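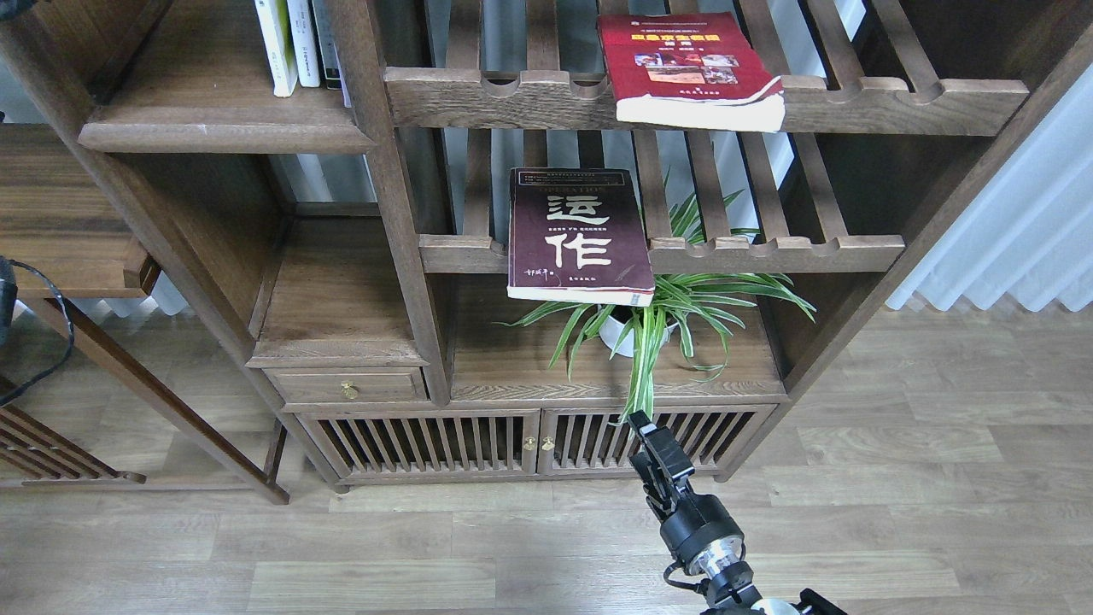
May 23, 2018 — bookshelf cell, wrist and cable work

Started with the cable, because it was the complaint in the last entry. The arm lost its gripper signal 5 times in one afternoon, always when the wrist was turned far and the arm was reaching up. I moved the cable by hand with the power off and found that the loop was too short at the elbow. When the wrist turns, the loop pulls on the plug. I opened two ties, gave more slack and closed them again, not so tight as before. The plug itself looks good, no bent pins.

Laurier Sawatzky asks if we should order the longer cable from Nullico. I think it is not needed yet, but please write here if the signal drops again.

Gripper: cleaned both fingers with alcohol and checked the opening with the caliper. Full open is 53 mm, the same value as in April. One screw on the left finger was a quarter turn loose. I put a paint mark on it, so we can see if it moves.

Then homing. The first try stopped with a following error on joint 2. I restarted the controller (Grallus build, the old one, I did not update) and the second try was fine. I don't know the reason for the error. Maybe the brake was slow to release.

Positions on the shelf had to be taught again, the base had moved a little after the floor was washed. Order of teaching: first the red paperback on the upper slats, then the maroon one with 运作 on the cover on the slats under it. Both lie flat and stick out over the rail, and this is how the Festance program wants them, so please do not push them in. The standing books on the left I have not taught.

The spider plant is a problem for the path. Its leaves hang down in front of the cabinet, and the straight path from rest to the maroon book goes through them. I added one via point more to the left, in front of the empty compartment, and set the speed low for this part. If somebody turns the pot, check the via point again.

Still open:
Ask Machala for the torque value of the wrist ring, I tightened only by feeling.
Tape marks on the floor for the base — not done.
Backup of the new points is on the cell computer only, copy it to the server.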